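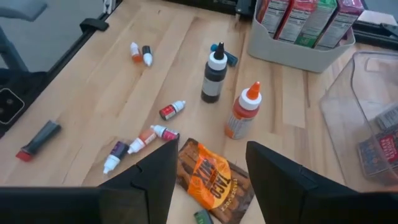

Seasoning packets vs. mixing your own for taco night

uibo_kitchen
12 October 2022
OK I have been making tacos for 7 people pretty much every week since August and I need to gush. Packets are great! I know half this board grinds its own cumin (and good for you), but the TJ's taco mix goes in with the meat and a splash of water and dinner is on the table before anyone starts whining. Anybody else a proud packet person?

Studedetti
Love the energy but I can't agree. Chili powder, cumin, garlic, oregano, paprika, done. You control the salt! I mix a big jar and it lasts me ages. Toast the cumin first, it smells unbelievable.

kemico47
Packet person here, with one change: I use half and add a spoonful of tomato paste. Best of both. Also great on roasted sweet potatoes, please try it.

uibo_kitchen
Tomato paste!! Doing that tomorrow.

josano
Studedetti, "lasts me ages" is my problem with the big jar. Ground spices fade. I'd take a sealed packet over a jar that's been open since last year, and I say that as someone who owns way too many jars.

Studedetti
Fair, but mine never gets that old. We go through it fast, on eggs and popcorn too. And a packet locks you into one heat level.

kemico47
You can add cayenne to a packet, you know :)

josano
Back to jars for a second. I love the green label oregano that says "Use on meats, fish, poultry and in sauces." Sprinkle some on the onions before the beef goes in. So good!
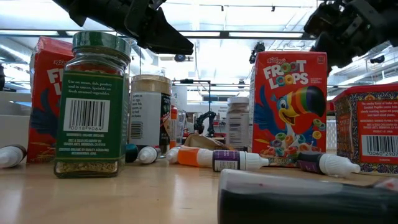 uibo_kitchen
Ooh, onions first? I've been throwing everything in together. How long do you give them?

josano
Until they're soft and a little brown at the edges. Medium heat, don't rush it.

Studedetti
Finally something we all agree on. Still team cumin though.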